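8 min read

3.2 Where the folding gets done

The literature on laundry has a good deal to say about washing and almost nothing about what comes next. Folding is treated as a sort of epilogue. In our diaries it was the longest chapter. Of the 1,691 entries kept by the 39 households, more dealt with folding, or with putting off folding, than with any other step, and the putting off was written up with far greater care.

Most guides to housework assume a table. Our households owned tables, and the tables were busy holding up mail, homework and, in one memorable December, a half-iced cake. Folding had moved to whatever wide, soft surface was left. In practice this meant the bed, a choice with one well-known flaw: at some point in the evening a person wants to get into it. Several diaries record the unfolded pile being shifted to a chair at night and back to the bed in the morning, a commute that one Simora household kept up for 8 days with the same load.

A bed also changes the work itself. A table has a hard edge to line a hem against and a top that stays put. A mattress gives under the forearm, and a printed cloth thrown across it tends to land in a heap that has to be opened out before anything can be squared (Figure 4).

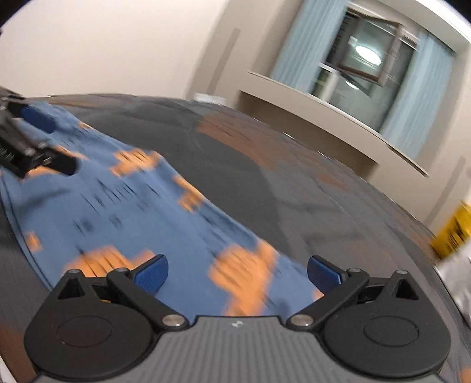 The usual answer is to take hold of corners. Participants were near unanimous on this point and agreed on little else. Some worked from the far corner toward themselves, some held two near corners and flapped, and a stubborn minority in Ñahui smoothed from the middle outward as though icing something. We had expected the flappers to be quickest. They were certainly the loudest, but a flap that goes wrong leaves the cloth more or less where it began, now with a sleeve underneath.

Colour and pattern turned out to matter more than our coding sheet allowed for. Plain towels have a front, a back and no opinions. A patterned garment is harder to read when it is lying flat. Its markings run over the edges, a fold in the cloth can pass for part of the design, and the eye goes looking for a seam and finds a squiggle. Participants dealt with this by hunting for some feature that could only be one thing. Gathered bands were the favourite. Once the band was found, the rest of the garment could be argued into position around it, and a blue garment with orange printed patches and thin black line drawings, spread over a dark grey patterned cover, became a good deal less of a puzzle.
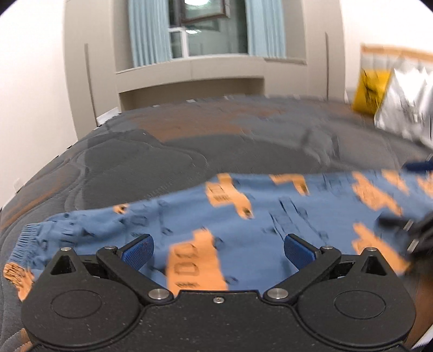

Ulises Paucar objected to this account when a draft of the section went round. He finds the band last, he wrote, and always has, because he spreads the garment wide first and lets the ends turn up where they like. In his view we had mistaken the habits of tidy people for a method. He added that the bed cover deserved more attention than the band – in his experience a slippery one undoes every fold made on it, and a rough one holds the cloth still like a second pair of hands.

We have kept the band and added the cover. Going back through the diaries with his complaint in mind, we found the covers mentioned often, mostly rudely. The Itum households in particular had views on quilted ones, whose stitching shows up under thin fabric as a set of false creases. One diarist stripped the bed before folding and then, having a bare mattress and a clean sheet in hand, felt obliged to make it. She logged the whole thing under folding. We let it stand.

The Kastholm folding board, which two households owned, was meant to settle all of this. It supplies a firm surface and fixed edges and works as promised on shirts. Both boards were in a cupboard by the second week. The owners spoke well of them and said they were a bother to get out, and one pointed out that the board had to be set down somewhere flat, which brought her back to the bed.

Entries ended on June 2, 2020. The final one reads, in full, "socks, tomorrow". We return to socks in Section 3.4, where the problems are of a different kind and chiefly concern arithmetic.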